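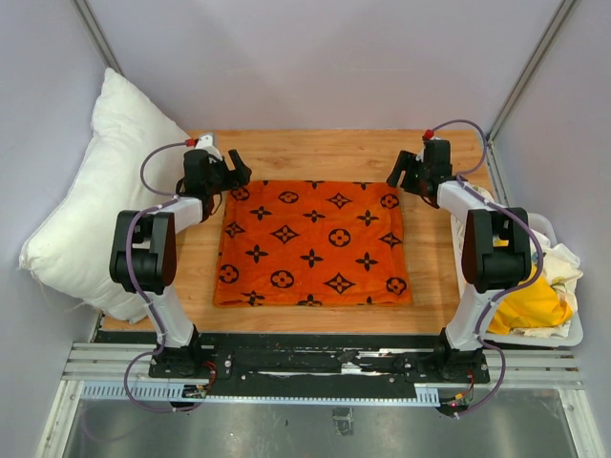
Fig. 5.1 Two arms at the far corners of a patterned cloth, pillow on the left, basket of fabric on the right.

CHAPTER 5
Soft Things

So far everything you have picked up has been hard. Blocks, pegs, the lid from Chapter 4. A block stays the shape it was when you planned the grip. Cloth won't. Pull one corner and the other three have opinions about it.

This chapter is the longest in the build section and you will want the bench to yourself for it. If you share a workshop, book a Thursday evening or whatever your quiet slot is. Cloth work is slow and people leaning on the board will ruin your corner positions.

Before you start you need:

Both arms bolted down and homed (Chapter 2)
Cables long enough for the full elbow swing, checked by hand with the power off
The Bondeo control script, with the two-arm setting switched on
One rectangular cloth. Tea towel, hand towel, flannel. Not silk, not yet.
Something printed is handy. Plain white on a pale board is misery for the cameras.

Words used in this chapter

Corner grip: both fingers closed on a single corner, hem included.
Edge grip: anywhere else along the hem.
Drape: what the cloth does when it is held and not lying on anything.
Double pick: you wanted one layer and got two. Very common. See 5.4.

5.1 Where to grip

Start with the hem. It is thicker than the rest, it has a seam you can find, and it stands up a little from the board, so the fingers have something to close on. In the middle of a flat cloth they mostly skate. You can force a pinch by pressing down hard but you'll wear the fingertips and mark the board, and the motors get warm quicker then you'd like.

Go in low. Set the closing height with the cloth on the board, not with bare board, and write the number down on tape next to the arm. Everyone forgets. We did, twice, building the Mapplebeck rig for this book.

Fig. 5.2 Gripper tip over the cloth, with the hem band and seam to the right.
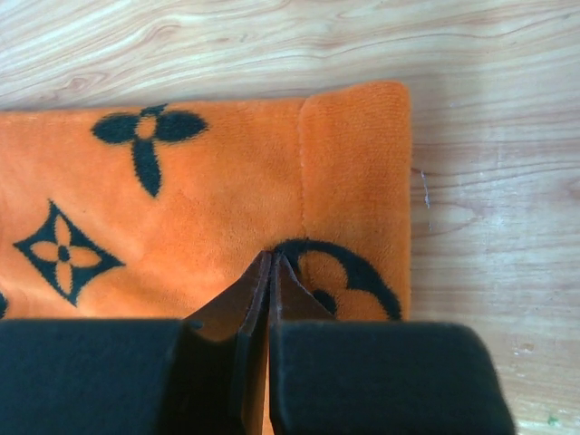
Mirjam Auer disagrees about starting with the hem, and wrote a long note on our draft to say so. Her view is that beginners learn bad habits from it: they get a script that works on one towel, then meet a T-shirt with no decent hem and are stuck. She would teach the pinch in the middle first, on a thick flannel, and leave corners till later.

Fair point. We kept our order, as a corner grip gives you a fold by the end of the first evening, but Exercise 5.3 is hers.

5.2 Your first lift

One arm only. Leave the other parked. Bring the gripper to a far corner, close, raise it a hand's width, hold, put it back. Run it 20 times and keep a tally of clean picks, double picks and misses. If you get under 11 clean, go back to closing height before you touch anything else. Dont adjust speed yet.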